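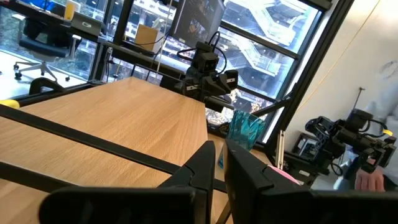
Ground rules for a shared two-arm table

Guides > Tabletop arms > Good practice
Last updated: September

Working with two arms on one table is some of the best fun you can have in a robot lab, and a few plain house rules keep it that way! We wrote these for the cup and mug tasks in the Ollby project, but they carry over to most light tabletop work.

Before you power up

1. Agree on who has the stop button. One person holds it for the whole session, and if they need to step away, the arms go to rest first.
2. Walk the cables by hand, from the base of each arm to the wrist. Move each joint through its full range and watch for a loop that pulls tight (the wrist is where we catch most of them).
3. Tug every table clamp. We once logged 91 runs on a clamp that had crept 2 mm, and we had to throw out the lot.
4. Set the speed cap. At Drumness we run new tasks at 19 percent of full speed until everyone in the room is happy with the motion.

Hands near the arm

Guiding an arm by hand is a wonderful way to learn how it likes to move. Put it in free-drive mode, say "hands on" out loud, and wait for the person with the stop button to say it back. Keep your fingers on the outside of the link, well clear of the joints. Say "hands off" when you let go. It feels silly for a day, then you stop noticing.

Setting out the cups

Use plastic for anything that will be lifted over something else. Leave enough open table between pieces for the fingers to come down on either side, and start with a high approach: up, across, then down. Once the path is solid you can bring the height down a little at a time, and it's a real thrill when a tight path runs clean.
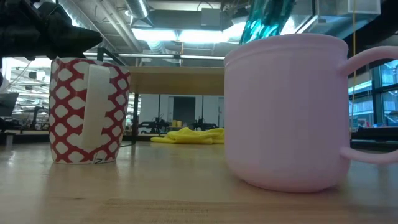

One reader wrote in to ask if the high approach is still worth the extra seconds after a task has passed 1,000 runs, given that their own team at Banari drops it much sooner.

Great question, and our answer is to keep it whenever the layout changes. Swap in a taller mug or move a cup to a new spot, and you go back to the high path and the low speed cap for the first few tries. If nothing has moved, go ahead and shorten it, and write the new height in the log so the next crew knows what they're starting from.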